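Wekside Robotics Club – cloth folding data, README

Status: second release, student project. Read the limits before you train on it.

What it is
Almost 2,000 short clips of household cloth being handled with hand-held grippers, recorded by club members at home for the Markstead student challenge. Files are sorted by room, then by item. Frame rate is 60 per second.
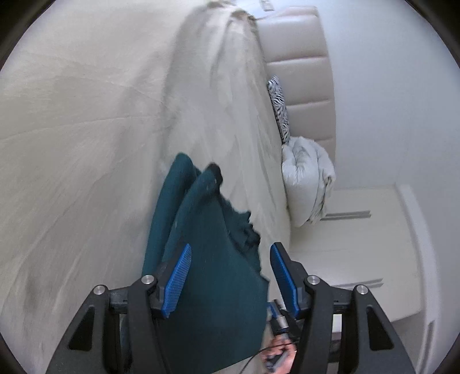

Bedroom set: teal cloth on a cream sheet, jaws open.

Known problems
The labels say "grasp", "fold" or "release". We don't trust "release" much – two labellers disagreed on it often, and we never settled on a rule. Dark cloth is worse again, as the folds go nearly black on the shaded side.

Thirteen clips have no label at all. Leave them out.

Claims we don't make
The Londel baseline folded a tea towel in 5 tries out of 13. Our coach calls that promising. The rest of us would like to see it done on a different bed first.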